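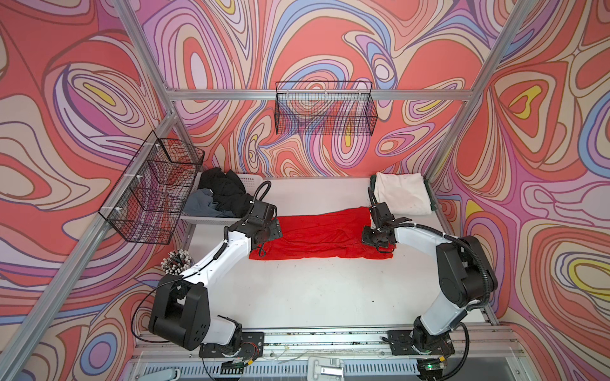 Pliris water is drinking water sold as having been "restructured" by passing it through a spiral glass or ceramic tube, usually fitted with a ring of small magnets. Sellers say that the treatment changes the way water molecules group together, and that the result is absorbed more easily by the body. There is no good evidence for either claim. The word Pliris began as a brand name but is now used loosely for several similar devices and for bottled water treated with them.

Background

The general idea that water can hold a structure, a memory or an energy is much older than the product. Pliris borrows from several earlier beliefs, among them magnetic water treatment, the spinning or "vortexing" of water, and the claim in homeopathy that water keeps a trace of what was once dissolved in it. Promotional material moves freely between these ideas, which do not agree with one another. A magnet and a spiral are said to do the same job, and either one is said to be enough without the other, yet the more expensive models have both.

The first tubes were sold by mail by a small wellness company, Mindolell, which had until then dealt mostly in bath salts and scented oils. Early leaflets described the tube as a way to soften the taste of tap water. Health claims came later. By the time the company had a website, the taste of the water was hardly mentioned, and buyers were being told about joint pain, tiredness, poor sleep, dry skin and slow-growing houseplants.

Claims

Sellers commonly state that ordinary tap water arrives in large "dead" clusters of molecules, too big to enter the cells of the body. The tube is supposed to break these into small groups of six, which then slip through the cell wall. Drinking four glasses a day is recommended, with the first taken before breakfast.

Other claims vary from one seller to the next. Some say the water stays structured for 40 hours if kept in glass and loses its effect at once in plastic. Others sell it in plastic bottles. It has been offered as a help for headaches, high blood pressure, hangovers and nervous pets. Some sellers warn of a "release" period in the first week, during which the drinker may feel worse. This has the effect of turning any bad result into a sign of success, a pattern common in alternative medicine.

Scientific assessment

Liquid water does have structure, in a limited sense. Molecules form hydrogen bonds with their neighbors, and these bonds break and form again in about a trillionth of a second. No lasting arrangement has been shown to survive being poured into a glass, let alone swallowed, warmed and mixed with stomach acid. The supposed six-sided clusters are sometimes backed up with drawings of ice crystals, but ice is a solid and tells the buyer nothing about the water in a jug.

The claim about cells is also wrong. Water passes into and out of cells by osmosis, much of it through protein channels that let molecules through in single file. The size of a cluster does not come into it. Human cells do not have cell walls either, although the leaflets refer to them repeatedly.

Magnets of the strength used in the tubes have a very weak effect on water, and it stops when the water moves away from them. Research into magnets and limescale in pipes has given mixed results, and is often quoted by sellers as support. It concerns dissolved minerals in plumbing and has no bearing on health.

The Hanetstead trial

Nearly all advertising for Pliris products cites a study known as the Hanetstead trial, named after the spa where it was carried out. According to the published summary, 65 guests drank treated water during their stay and most reported feeling more rested by the end of it. The summary has never been followed by a full paper.

The weaknesses are plain even from the short version. There was no comparison group drinking ordinary water. The guests knew what they were being given. All of them were on vacation, eating regular meals, avoiding alcohol and going to bed early, any of which might leave a person feeling rested. The only measure was a form filled in at checkout, and the spa sold the tubes in its gift shop.

A figure of 3,848 "documented successes" also appears on many sales pages. It seems to be a tally of favorable customer comments. The number of unfavorable comments, or of customers who never wrote in, is not given.

Related products

The Karpenko coil is a copper spiral that clamps to the outside of a kitchen pipe. It does not touch the water at all. Its makers present this as an advantage, and price it at 200 dollars. Structured ice trays, shower attachments and a pitcher with a colored glass bead in the lid are sold along the same lines.

Safety

Treated water is as safe as the water that went into the tube. The devices do not filter anything, and they do not remove lead, bacteria or nitrates, a point that matters to households on private wells who may take "purified by motion" at its word. Spiral tubes are hard to clean, and standing water left inside one can grow a slimy film.

The larger risk is that of putting off treatment. Someone who drinks the water in place of taking prescribed blood pressure medicine gets no benefit from the one and loses the benefit of the other.

Reception

Satisfied users often say that they feel better and drink more than they used to. Drinking more water may well help a person who was not drinking enough. The same result can be had from a tap.

See also

Magnetic water treatment
Water memory
Placebo effect
Alkaline water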